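Rundton box sort reaches halfway as hall floor fills up

The monthly sort of unclaimed parcels and shop returns got under way in Rundton on an October morning, with the first packages set out on the floor in front of the white curtain.

The goods come from Sasdale, the mail order firm, which closed its Wike depot in the summer and was left with crates of small items that had lost their paperwork. They are being checked, matched up and passed on. 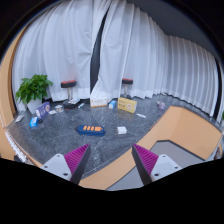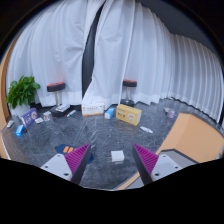

Small boxes and packages on the marble-patterned floor at Rundton, with the red-topped stools at the back.

Garba Ugwu, who is running the sort, said the floor was chosen over tables after a trial in the spring. Tables filled up within minutes and people began stacking, and once boxes were stacked the ones underneath got forgotten. On the floor everything can be read from above, and there is room to walk between things.

The work is simple enough. Each item is put down on its own, checked for a label and a date, and opened only if the seal has already gone. Anything with an address goes back to the sender. Cartons with no address are grouped by size, and loose packets are kept to one side until a box turns up that they might belong to. Empty boxes are flattened at the end of the day and go for recycling.

By noon 61 items had been entered in the book. Of those, 48 were in good enough condition to be passed on, and the rest were put by for a second look. The most common fault was a crushed corner. Several cartons had the right lid on the wrong base, something Mr Ugwu puts down to hurried packing when the Wike depot closed.

Sasdale says 2128 items were left over in all. The first half has now been dealt with in earlier sessions, and the remaining crates are held in a dry store at the back of the building. They are brought through a few at a time so that the floor does not become too crowded to cross.

Vaughn Mbeki, who keeps the book, has asked anyone helping to write down the size of a box as well as its colour. Earlier entries such as "blue, small" have proved hard to match with anything, as there were often two or three that would fit. He has drawn up a new sheet with a column for the longest side and another for any printing on the front.

Most of what passes the check goes to Grutitz, a reuse shop on the Wike road, where it is sold at low prices. The shop took 40 items from the last session and had shelf space left over. It cannot take medicines, food past its date or anything with a battery that has been opened, and these are sent back to Sasdale for disposal.

There was some discussion over whether half-full packets should be passed on as well. Mr Mbeki was in favour, provided they were marked clearly. Mr Ugwu was less sure and said the shop ought to decide. For now they are being kept in a separate crate.

People who ordered from Sasdale before the depot closed and are still waiting can ask for the book to be checked. They will need an order number or a fair description of the packaging - size, main colour and any wording they remember. Requests can be left at the front desk in Rundton until four in the afternoon.

Sorting will carry on through the month. Helpers are asked to wear soft shoes, as the floor marks easily, and to bring a pencil. Tea is provided, but cups must stay in the side room.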